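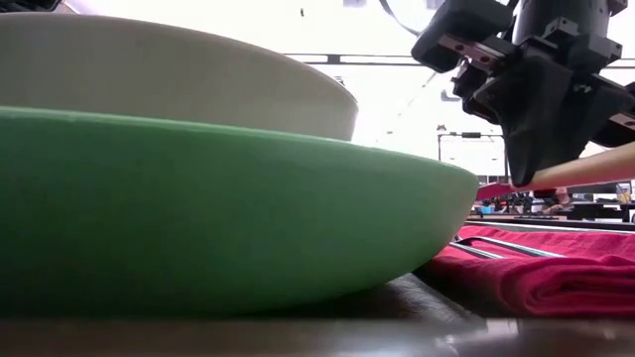 Endley Supper Club - kitchen and tables meeting

Apr 14, 2024
Minutes by Sem Coppens

Print this page
E-mail this page

Present: Roel Van Damme (chair), Sem Coppens (minutes), kitchen team, two from the Waltonside group. Apologies from the Grekinville lot, clash with their own do.

Started late, waiting on the keys.

1. Last minutes

Agreed. One correction - the January supper was at Waltonside, not here. Sem to change.

2. Matters arising

Hot cupboard: thermostat replaced, bill paid. Door still swings open by itself. Roel has a catch at home, will bring it.

Tea towels: still going missing. New ones to be marked in the corner with laundry pen. No more lending out.

Goossens: replied at last about the hire crockery. They want it returned scraped but not washed, in their own crates, and will charge for anything chipped. Long talk about whether we hire again or buy. See item 3.

3. Crockery

Roel had the Goossens price list. Hire is 124 for the spring supper, delivery included. Buying a full set would be nearer the 400 we have put by, and then it all needs storing.

Points made:
- plain white looks smart but shows every mark
- coloured plates are cheerful, older guests like them, easier to see the food
- Waltonside have mixed colours already and nobody has ever complained
- shallow bowls slop if filled to the top, soup only halfway please
- wide bowls take up the whole shelf, so stack by size, biggest at the bottom, same way up

Agreed to go with coloured for the plates and white for the bowls. Cups whatever we have got. Hire this once, look at buying after the summer. Sem to write to Goossens and ask for 4 spare place settings on top of the order.

Stacking: last time small bowls went in under large ones and the whole pile leaned. Kitchen team to put a note inside the cupboard door.

4. Tray settings

Some guests will eat from trays in the side room so we need one way of laying them. Last supper every helper did it differently and half the trays came back for a missing spoon. Tried out a few ideas. Plate in the middle with the bowl on it was liked best, saves room and the plate catches drips. Cup above and to the left of the plate, handle out to the left. Napkin folded, on the right, with the utensil laid on it.

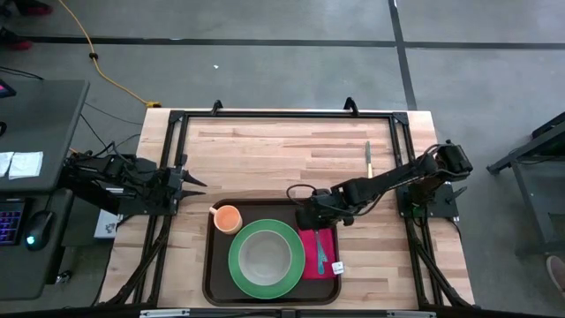 Waltonside asked about left handed guests. Agreed swap the cup and napkin over if asked, otherwise keep to the one layout. Knives not to go on the tray as standard, only where the main needs cutting. Keep them to one side on the table and hand out as wanted.

Napkins: red ones prefered over the cream, they hide gravy. Cloth if we can get them washed in time, otherwise paper. Packs of 200 from the cash and carry, one pack is plenty.

Trays: dark ones to be used first. Any that have gone tacky on top need a proper wash with soda, not just a wipe.

Somebody asked for place cards on the trays. Not this time. Roel thinks they end up in the soup.

5. Menu

Short item, ran out of time. Leek and potato soup to start, bread from the shop on the corner. Main either chicken pie or the bean stew, both if there are enough hands. Pudding is crumble again. Custard made on the night, not in advance - it went solid last time and had to be cut out of the jug.

Allergies list to be on the kitchen wall by the morning of the supper. Sem to print it large.

6. Clearing and washing up

Trays back to the hatch, not the sink. One person scrapes, one stacks, one on cups only. Hire crockery kept apart from ours the whole way through, this caused the bother last time. Crates to be packed same night and left by the back door for Goossens. Cups in last so they dont get crushed.

Floor to be mopped before the lights go off. Tables wiped with the mild stuff, the strong cleaner takes the finish off the wood.

7. Any other business

- Big ladle missing. Check the Waltonside box first.
- Tap in the kitchen drips, reported again.
- Waltonside would like to borrow the urn. Fine, but it must come back descaled.
- Roel asked for somebody else to take a turn at the shopping. No takers yet, carry over.

Actions

Sem - letter to Goossens, allergies list, correct the January entry
Roel - cupboard catch, napkins, ask Grekinville about spare trays
Kitchen team - note for cupboard door, wash tacky trays, mark towels
Waltonside - look for ladle, collect urn

Next meeting same place, date to be sent round once the hall diary is sorted. Closed with tea.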